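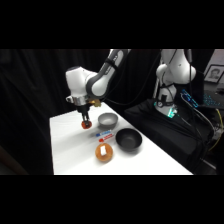 # How to run a pit board at a club motorcycle race

*Last edited 16/07/2022*

A pit board is still the only way most club racers get any information during a race. Radios aren't allowed in a lot of bike series and a dash timer won't tell you who is behind you. If a rider has asked you to hold the board and you've never done it, this page covers what you need to know before you walk out to the wall.

## What you need

- The board, with a handle
- A full set of numbers and letters, with spares of the ones you use most (0, 1, P, L and the plus and minus signs)
- A stopwatch, or a phone with a lap timer
- A clipboard, paper and a pencil
- The entry list with bike numbers
- The pass or armband the track requires for the pit wall
- Closed shoes and long pants

Pencil works in the rain and pens don't. If you use a phone for timing, charge it fully that morning and turn off the screen lock. Live timing apps are handy but they lag, and the signal at the wall is often poor. At Elammont the app drops out nearly every time the grid forms up. Treat it as a backup to your own stopwatch.

## Agree on the layout first

Sit down with your rider before the first practice and decide what goes on each line. Write it down. The rider has a second or less to read the board, so the same thing has to be in the same spot every lap.

The layout we use is four lines:

| Line | Shows | Example |
|---|---|---|
| 1 | Position | P4 |
| 2 | Gap to the bike ahead | -2 |
| 3 | Gap to the bike behind | +3 |
| 4 | Laps left | L3 |

Some riders want the signs the other way around, with plus for the bike ahead. Either is fine. What matters is that you both mean the same thing. I have seen a rider back off because he read a plus as a safe lead when it was the gap to the leader.

Leave out anything the rider doesn't ask for. Rosine Picard raced all of last season with only position and laps on her board, and she said the gaps made her look over her shoulder. Kristýna Krajčí wants her last lap time in practice and nothing else. In the race she wants the gaps.

For practice and qualifying, change the layout to lap time and minutes left. Drop the minute from the lap time if every lap is going to be in the same minute. Three big digits are easier to read than five small ones.

## Make the board easy to find

There may be twenty boards on the wall and they are mostly black with yellow numbers. Your rider needs to pick yours out from a long way back. Put a strip of bright tape along the top edge or paint a shape on it. A plain color block works better than a logo. Ours has a wide pink stripe and the rider's number on the top rail, where it stays all weekend.

Go out during another class's practice and stand where you plan to stand. Have your rider walk to the place on the straight where they'd look across, if the track allows it, or watch from the grandstand side of the fence. You will find out quickly whether a sign, a post or the starter's stand is in the way.

## Pick your spot

Stand as near to your agreed spot as you can for every session. On most tracks the best place is toward the start of the straight, while the rider still has time to look. Down by the braking markers is no good. At Sudska the wall is long and the far end comes up on the brakes, so the people who arrive late get the worst places.

Get there before the bikes leave for the warm-up lap. Check whether the wall is closed to crews for the start, too. Many tracks clear it until the pack has gone by once. If so, wait behind the line with your board ready and step up when the marshal waves you forward.

## Timing the gaps

Do this the same way each lap:

1. Pick a fixed point across the track. A seam in the wall or a fence post is good enough.
2. When the bike ahead of your rider passes the point, start the watch.
3. When your rider passes, hit split and read the number.
4. When the bike behind passes, hit split again and take the difference.
5. Write both gaps and the position on the sheet.
6. Change the board.

You are always one lap late. The rider sees the gap as it was the last time by, and they should know that. Round to whole seconds once a gap is over two seconds. Under that, give tenths if you can time them reliably. If you can't, show a zero and your rider will know somebody is right there.

Missing a gap happens to everyone. When it does, take the number off and leave the line blank. An old number is worse than an empty line.

## Counting laps

Lap count is the one thing you can't get wrong. Make a mark on the sheet every time the leader crosses the line and another when your rider does. Count down on the board, so that the number shown is the number of laps still to go *after* the rider passes you. Some people count it as the laps left including the one just finished. Again, agree on it beforehand.

If your rider has been lapped, they'll run one lap less than the leader. Change the L number as soon as the leader goes past them. On the last lap we put up a single big L with nothing under it.

For a red flag, stay where you are and keep your sheet. Officials may go back a lap or more for the results, and your notes are useful if there is a question about the order. If the race restarts over a shorter distance, start a new sheet and write the new number of laps across the top in large print.

## Holding the board

Keep it flat to the rider's line of sight, which on most walls means angling it back up the track a little. Hold it out over the wall only as far as the marshals allow and pull it in right after your rider goes by. In wind, brace the handle against your hip. A loaded board weighs more than you'd think by the end of a long race, and it catches gusts off passing bikes.

Don't wave it. A moving board can't be read. If you want attention for something important, tip it once to the side and then hold still.

We keep three extra signals:

- **IN** — come in at the end of this lap
- **OK** — you're safe, bring it home
- **OIL** — something is dripping or smoking, get off line and stop

Practice the last one. It hardly ever comes up, and when it does you need to find those letters fast. Ours are clipped to the back of the board so that nobody has to dig for them.

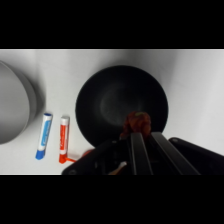
Melina Vasilakis wrote in after reading an earlier version of this page to say that the OIL signal should never wait for a lap to come around if there is a marshal within reach. Tell the marshal first, she said, then put up the board. They can have a flag out at the next post before your rider is halfway down the straight. She is right, and I've changed how we do it.

She also asked about two riders sharing one board. It can be done if they run far apart. When they're close together you need two boards and two people, as there's no time to swap numbers between them.

## Storing the numbers

Most of the trouble on the wall comes from not finding the right digit. Keep the numbers in order in a flat case with the lid that opens away from you. Set up the next lap's L number before your rider comes around, as it's the only one you know in advance.

We use a Testell board with hook-on plates. The Birhane type with flip numbers is quicker but heavier, and sand gets into the rings. Either way, wash the plates with mild soap after a dusty weekend and check the hooks for cracks. Carry the board in a bag. Plates that rattle around in the back of a van lose paint along the edges and get hard to read at a distance.

## After the session

Give the rider your sheet as soon as they've got their helmet off and had some water. Don't read it to them. Let them look through it and ask. Then ask two things yourself: could they see the board every lap, and was there anything on it they didn't use?

Brenda Horrocks keeps every sheet in a binder by track, going back years, and she checks the one from the last visit before she sets up. Ours start in June, when Tatiana Kuruc took over the clipboard and began writing the weather and the tire choice in the top corner of each one.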